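Does cold water boil faster than hot water?

Plenty of grown-ups will tell you it does. Should you believe them?
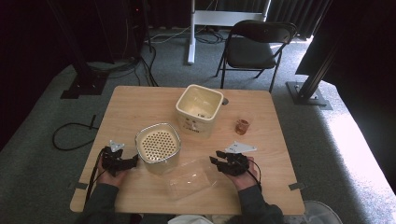
Sowmya Shenoy wrote to us that her gran always fills the pan from the cold tap, and that it boils sooner every time. Has Gran ever used a clock, Sowmya? We ask because most people who say this haven't.

Think about what boiling needs. Water has to get to nearly 100 degrees Celsius before it bubbles properly. Water that starts cold has to climb past every warmer temperature on the way. So how could it win? It would have to catch up with the hot water and then overtake it, on the same hob, with the same heat. We can't find any reason why it would.

We tried it anyway. Same pan, same lid, same amount of water. The cold water took 8 minutes. The warm water took less. We did it again in case we had made a mistake, and the warm water won again.

Where did the story come from? Perhaps from good advice that got muddled. Many people cook with cold tap water because hot water may have been sitting in a tank or in old pipes. That's about what is in the water and has nothing to do with speed.

Some people also say that salt makes a pan boil much faster. A pinch makes hardly any difference. Don't take our word for it, though. Ask an adult to do the heating, and you can be in charge of the clock.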